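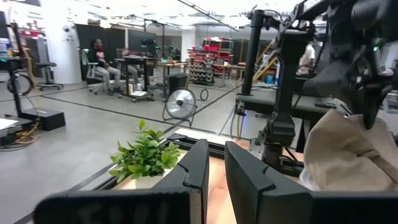
How should I store cotton caps between seasons?

Clean, brim forward, in an open bin with one layer of caps in the bottom. Stacking a few is fine for a week or two, but over a winter the lower crowns go flat. Put the bin on a shelf away from direct sun.

Do I need a bin with a lid?
Only in a dusty room. Caps that go into a closed bin need to be fully dry first.

Why clear plastic?
You can tell what is in it without pulling it down. Tan and khaki caps look alike from a distance, so we also put a paper label on the short side.
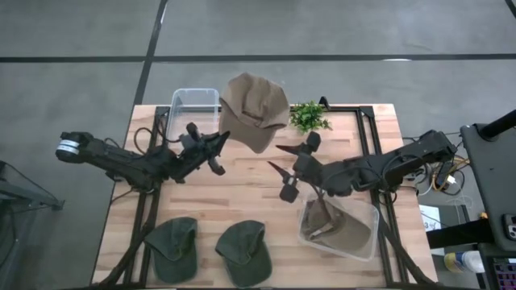
Danica Machala writes that she picks caps up by the brim when she moves them between bins, and that after 16 years the oldest one has a crease right where her thumb goes. She now lifts from the crown.

Can I machine wash a cap?
Check the inside label. If the brim has a cardboard core, wash by hand in cool water and let it dry over a bowl.

How many caps fit in one bin?
Our medium Moltville bin holds 10 if they are nested. Laid flat it holds far fewer, and we still recommend flat for anything you care about.

When should I sort them?
We do ours in September. Questions about bin sizes go to Jaxon Charbonneau at the Testum store desk.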